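Section 4. Good Practice at the Folding Table

This section covers how to set up and run a garment handling session with the Hitel hand-held grippers. Please read it through once before you pick anything up, even if you have worked with an older Irnura kit. The rules have changed in a few places since the May revision, and it's much nicer to learn that here than halfway through a session.

4.1 Before you start

1. Clear the tabletop of everything except the garment. Cups, phones and badges all belong somewhere else.

2. Lead each gripper cable away from your working hand and down over the side of the table. Leave enough slack that you can reach the far edge without feeling a tug at the wrist.

3. Push your sleeves up above the forearm and take off bracelets and watches.

4. Squeeze and release each trigger a few times. The jaws should open and close smoothly, with no grinding and no sticking at the end of the travel.

5. Stand square to the table with your elbows loose. If your shoulders are creeping up toward your ears, the table is too high for you, so please stop and sort that out first. 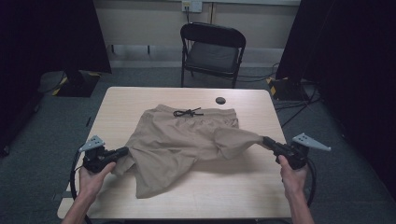
Note: Garments with drawstrings need a little extra thought. Tie the string in a loose bow before the session and try to keep the jaws off it, as a cord can slip in beside a fingertip and be quite a nuisance to get out again.

4.2 Handling the cloth

6. Take hold of the fabric with one gripper first, then bring in the other. Trying to grab with both at the same moment tends to drag the whole garment toward you.

7. Pull only until the fold lies flat. A seam that creaks has been pulled too far, and you should ease off right away.

8. Move at the pace you would use if you were showing a child how to fold a towel – steady, unhurried and easy to follow. Asabe Uzor, who trains our new operators at Gorkgate, likes to have people hum something slow, and you are very welcome to do the same if the room doesn't mind.

9. When you are passing one gripper over the other, lift it well clear. Fingertips that knock together will chip sooner or later. 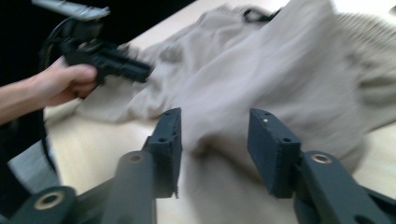

10. If you lose your grip on the cloth, leave it where it falls and pick it up again with the grippers. Please don't tidy it with your fingers, however tempting that is, and don't start over. A recovered grasp is perfectly good work and should be kept in the session.

CAUTION: Keep your free fingers away from the linkage bars whenever the trigger is moving. The gap between the bars closes as the jaws do, and it can give you a very unpleasant pinch.

4.3 Checking the fingertips

11. Look over both fingertips after every 88 garments, and any time the cloth starts to slide. Set the gripper down before you touch the pads.

12. Run a scrap of thin fabric along the edges. If it snags, put the gripper aside and write it up in the Keogh log. 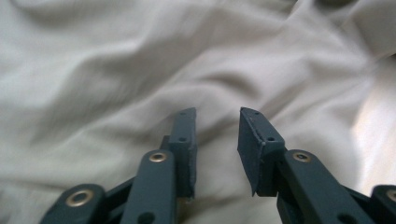 Fingers held apart over pale fabric, with brass eyelets on the linkage bars.

13. Replace the pads at 400 garments, whatever they look like.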